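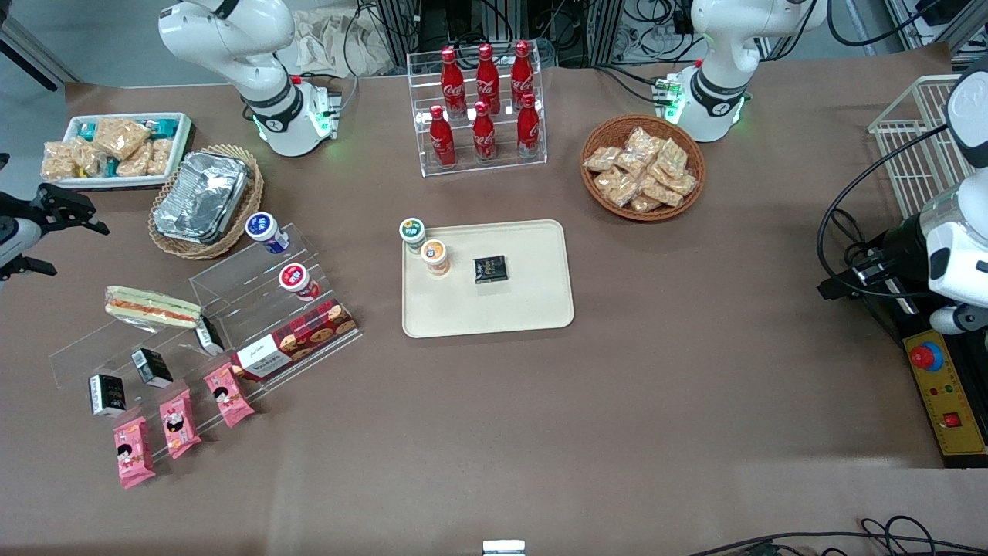 Ondetti opens second kitchen in Londwood

Ondetti, the lunch bar known for its allergen-marked menus, opens a second location in Londwood on Saturday at 11 a.m. The new place is on the ground floor of the old Ozoliņš building, next to the bus station, and has 37 seats.

The menu is mostly the same as at the first Ondetti. There are 25 dishes, and each one carries a letter code for gluten, milk, egg, nuts, soy and sesame. Soups, rice bowls and baked potatoes make up most of the list. Two of the soups change every week, and the codes for those are written on a board by the register.

Owner Maarja Org said the main change is in the kitchen. Fried food is now cooked in two separate fryers, one of them kept for items made without wheat flour.

"At the first place we had one fryer, so we had to tell people with celiac disease to skip the fries," Org said. "They asked about it every week."

Bread for the sandwiches comes from Plollora, a bakery that works only with rice, corn and buckwheat flour. It delivers each morning before 7. Regular wheat bread is also on the menu – it is cut at a separate counter with its own boards and knives.

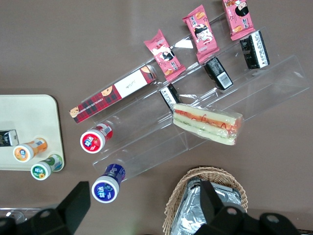

Snacks in pink packets on a clear tiered stand.

Head cook Ojārs Pärn said the kitchen can handle 400 lunches a day, though he expects fewer in the first month. Customers with more than one allergy can ask to see the full ingredient binder, and there is a copy at each end of the counter.

Prices match the first location. Children's portions are available for all rice bowls and for the baked potatoes. Takeout orders can be placed by phone until 2 p.m. – there is no delivery for now.

The Londwood location will be open Monday through Saturday, 11 a.m. to 7 p.m. The first Ondetti keeps its current hours.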